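About Ollovgate Play Kitchen School

Ollovgate is a preschool for children from two to six years of age. The school was founded by Margit Kocsis in the year 2000 in a former seed merchant's shop on Amaral Street, and it has remained in the same building since. Our teaching is arranged around the preparation, sorting and sharing of food, first with toy produce and later, for the older groups, with vegetables from the school garden.

The school is licensed for 90 children, who are taught in five rooms. Each room has its own pretend market, with shelves, trays and a selection drawn from the school's collection of toy fruit and vegetables. The collection now holds around 200 pieces. It is looked after by Pavithra D'Souza, Head of Early Learning, who chooses new items each May and retires those that have lost their color or shape.

Cabbages, lettuces and root vegetables are given particular attention in the first year. They differ in leaf, length and weight in the hand, and young children learn to tell them apart by handling them often. A child may be asked to fill a tray with everything that grows above the ground, or to find the one vegetable that has been left out and bring it to the others. Teachers name each item clearly and allow the child to finish before speaking again.

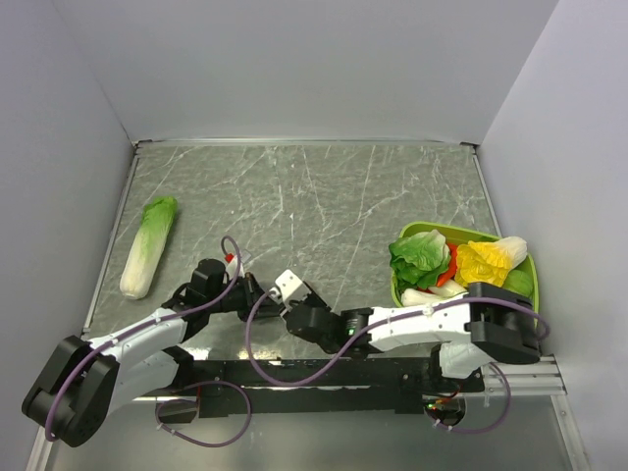 Tidying is taught as part of the lesson. Children return the produce to its tray at the end of each session, and the tray goes back to the shelf from which it came. Families who wish to continue this practice at home may borrow a Flivitz set from the front office for up to two weeks – the sets are packed by the oldest group and include a card with the name of every vegetable in English and Spanish.

The garden, laid out by Gunther Kettler, lies behind the main building and measures 2410 square feet. Lettuce, radishes and peppers are grown there in raised beds. Children in the oldest group plant, water and harvest under supervision, and the crop is used in the school kitchen.

Efren Panganiban has served as Director since the retirement of Ms. Kocsis. Admissions are handled by Teodor Kwiatkowski, who receives families by appointment at the front office on Amaral Street.

Page last reviewed 1 May 2020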